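Practice in a room that does not exist

At the Wirnholm laboratory in Trornolcombe, the robot learns most of its work before it touches anything. A small group there trains a two-finger gripper in simulation, then moves the learned program to a real arm and looks at what is left of the skill.

The method is old in spirit. In every practice run the computer changes the friction, the weight and the light a little, so that the program cannot get used to one single world. One training takes 36 hours and goes through about 1000 variations of the same simple task: close on a wooden block and keep it upright.
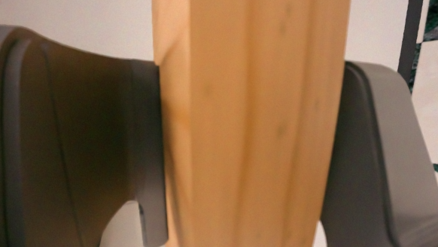 Why not train on the real robot from the start? Real hardware is slow and wears out, and a person must put the block back after each failed attempt – in simulation, a reset costs almost nothing.

The group tested the finished program on the real arm with 700 grasps, and 2 kinds of mistakes came back again and again. The fingers closed too early, or they pressed with too much force on soft wood. Both point to the contact model, the part of the software that calculates what happens when surfaces meet.

Thoroddsen, the company that supplies the arm, has asked for the contact settings. A second laboratory, in Gratonley, will repeat the test in October with its own blocks.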